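Vevance adds protective table paper to its kitchen range

6 March 2022 – Vevance has extended its kitchen range with Prukia, a brown paper sheet for covering tabletops during breakfast service, unpacking and mug sorting. The sheet is laid flat and replaced when soiled. It comes in packs of 20 and was developed with Eberhard, the paper converter that supplies the Wisden line.

Prukia is intended for light tableware and food packaging: mugs, mug trees, wire racks and milk cartons. A narrow margin of table may be left uncovered at the edges.

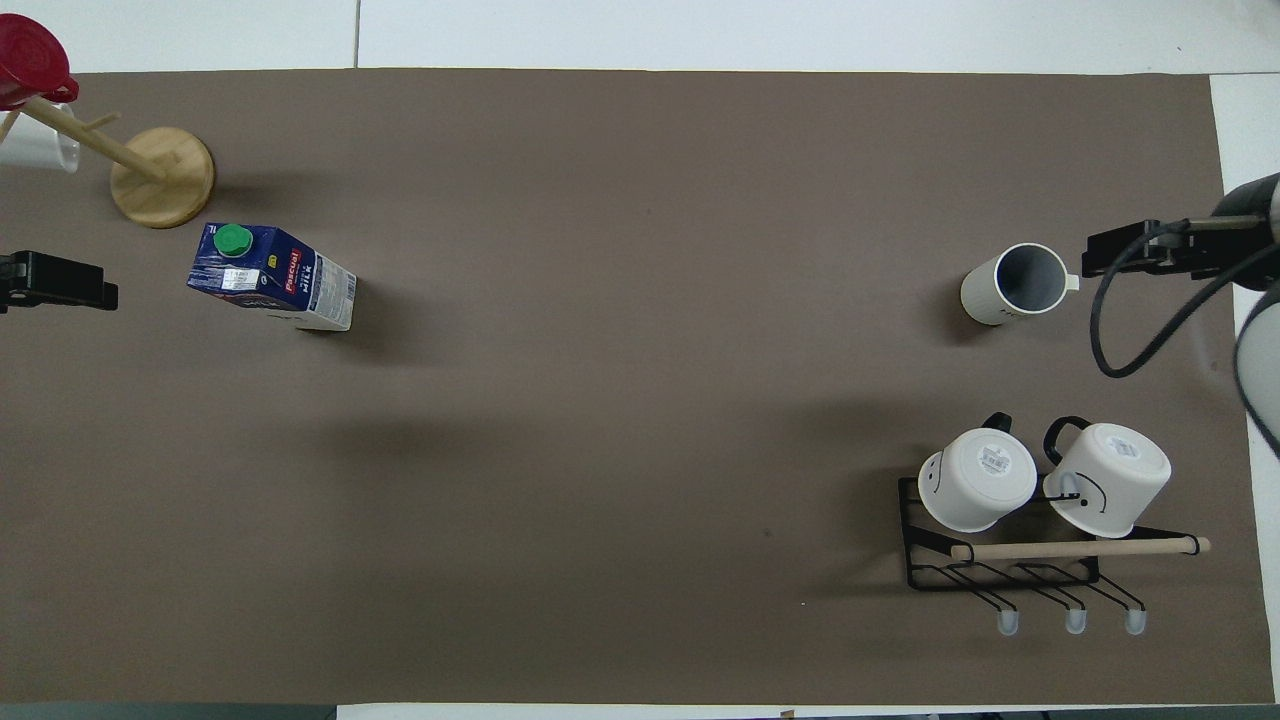
Can the sheet be used on both sides?
Each side has the same finish, so a sheet can be turned over once before it is discarded.

"Cartons tip and mugs drip. The sheet takes the mark and the table is ready again once it is lifted off," said Remo Hubmann, product manager at Vevance. "We tested two weights and kept the heavier one – it lies flatter under a rack."

Sheets are supplied folded and should be opened 8 hours before first use to let the creases relax. Orders placed through Wisden dealers ship within four working days. A wider format is planned for December.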